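Clearing the back room, part one

August 16, 2023

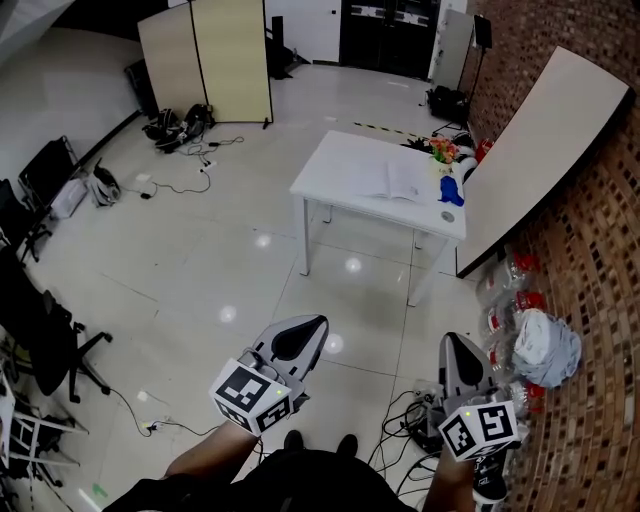
I gave myself until November to get the back room at Hilloswood into a state where I could use it every day, and I have decided to start now while the evenings are still light. The room is in the old Pryor building, on the ground floor, and I have had it for 7 months. In that time I have used it for a lot of different things and put very few of them away.

The good parts first. The floor is white tile and has a shine to it, so it makes the place brighter than it should be. One wall is red brick. I was told by two different people that I should paint it white, and I am not going to. Brick doesn't show scuffs, and I have leaned enough things against it by now to know.

The table is staying. It's a plain white rectangle on thin metal legs, from Drornetti, and it is light enough to move on my own. I have tried it along the wall and under the light by the door, and both times I ended up dragging it back to the middle. Being able to walk all the way around it matters more to me than the floor space I would save. I do most of my reading there, standing up, with the book flat and open so I can make notes.

The flowers on the table are pink and orange with some green leaves. I had planned to keep the table completely clear as a rule, and then I broke the rule the same week. They can stay at the right-hand end, where I don't work much. The blue crumpled thing next to them can go.

Now the problems.

The bottles are the main one. They are clear plastic with red caps, and they lie on their sides in a row along the bottom of the brick wall. They were going to go on a shelf. I measured for the shelf in the spring, wrote the measurement on a receipt and lost the receipt. Lying down they take up a long stretch of wall, and because they make a kind of ledge, things get put on top of them. I want them in a crate with a lid. Cindanov sells one that is 178 liters, which is bigger than I need, but the next size down is too short.

The big white board is leaning on the brick as well. I keep saying I will hang it. The wall curves a little on that side, so it won't sit flat, and I would need spacers behind it. For now it leans. If I haven't hung it by November I'll give it away.

Then the cables. They run across the tile to a white power strip, and there is another tangle of black ones over on the right side. I step over them without thinking, which is a bad habit to have in a room with a hard floor. My plan is to unplug everything, put the cables on the table one at a time, and only plug back in what I can name. The rest go in a bag with a label on it. After that I want the strip fixed to the wall and the cables run along the edge of the room.

The folding divider is another thing I have gone back and forth on. It's beige, two panels, and I put it up against the back wall thinking I would use it to hide storage. What happened is that the black bags piled up at the foot of it, in front, where it can't hide anything. I think the divider stays – but the bags have to be emptied first, and some of them I haven't opened since I moved in.

I am leaving the black and yellow tape on the floor. It came with the room, and it makes a handy line for keeping things out of the far end so the double doors stay clear.

The order I am going to do it in is cables, bottles, bags, board. I have set aside 2 evenings a week. The crate is ordered and should be here by the weekend, so the bottles may end up going first.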